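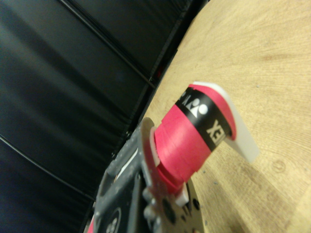
**Gripper keeps twisting whatever I pick up — what am I missing?**

Posted by Rawan Chidiac, 10 Jun 2022

Hi all! I've been building a small arm at the shared shop in Farnbridge (mostly evenings, mostly swearing) and it finally grabs things. Flat stuff like a deck of cards is fine. Anything round, like a roll of pink tape, swings to an angle as soon as I lift, and then it stays crooked until I let go. I'm closing at 70 percent in my settings and the fingers are bare metal. More force, or a different finger shape? I'd love to not rebuild the whole thing before the open evening!

**Ignacio Troncoso**

Don't go up on force yet. With two flat fingers on a cylinder you only touch it along a thin line on each side, so if you grab off center the heavy end just swings down. I had the same thing on my Custuvine build. Stick some thin rubber on the fingers (I cut mine from an old bike tube, 2 layers) and aim for the middle of the roll. If it still tips, print fingers with a shallow V groove. Mine took an evening, and I messed up the first pair by putting the groove in the wrong direction — it has to run the same way as the thing you're holding. Also check your finger bolts. One of mine had backed out and I blamed the code for a week.

**Vicente Saavedra**

had this, more force fixed it for me

**Eulalia Gallardo**

More force squashed a paper cup for me, so careful with that one! I'd add: lift slower for the first inch or so. My arm used to jerk on the way up and everything rolled in the fingers. I put in a short pause after closing and it got a lot better, even before I did the rubber. What motor are you driving it with?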